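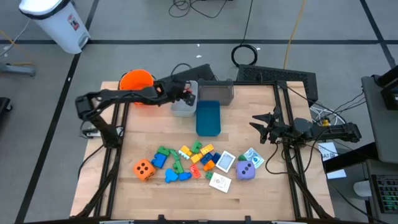 The storage of mixed toys in a shared playroom is usually treated as a question of how many boxes to buy. This report treats it as a question of how the boxes are assigned. The work was carried out by Luuk Timmermans and Inmaculada Pacheco for the second-year course in household product design, using a small test set of toys and a small set of containers. The test set consists of large interlocking bricks in five colours, foam dice and cards. With the dice and bricks spread over the middle of the light wooden tabletop, the containers stand along the back edge: an orange bucket, a clear plastic box, a smoky grey bin and a teal-blue tray. This arrangement was called the back-row layout and served as the reference for the other layouts in section 3.

2. Background

The project began in July with a visit to the Burkholm play centre, where the inventory lists 159 loose toy parts for one room. Staff there sort by type at closing time. The parents we spoke to mostly sort by whichever box is nearest — a method that is fast in the evening and slow the next morning. Dravley, the supplier of the centre's shelving, recommends one lidded box per type. The centre tried this and gave up the lids within a month.

3. Method

Three layouts were compared:

Back row: all containers behind the toys, within reach of a seated adult.
Split: two containers on each side of the toys.
Stacked: smaller containers placed inside larger ones until needed.

Each layout was tested under two sorting rules. Under the type rule, bricks, dice and cards each had their own container and the fourth was left for doubtful items. Under the colour rule, each part went to an agreed container according to its colour, and cards were kept apart. There were 16 participants, all adults. Each cleared the table once per layout and rule, and the order was changed between participants. Parts placed in the wrong container were noted and left where they were.

4. Results

The type rule gave fewer wrong placements than the colour rule in all three layouts. Under the colour rule most errors concerned the bricks, which come in more colours than there are containers, so that some colours had to share. Participants tended to forget which ones shared. Several put orange bricks in the orange bucket even when the rule sent them elsewhere.

The stacked layout was disliked, as the containers had to be taken apart before sorting could start. The split layout shortened the reach but caused hesitation — people looked left and right before each part.

5. Discussion

The colour of a container acts as an instruction whether or not one is intended. For the next version we would use containers of one neutral colour, or clear ones, with a printed label on the front. The Brivine label set was considered but did not arrive in time. Open containers are preferred for daily use. Cards need something flat, and the tray suited them better than the bucket.

The main limit of the study is that no children took part. Permission for a second round has been requested through our supervisor, Dr Bălan.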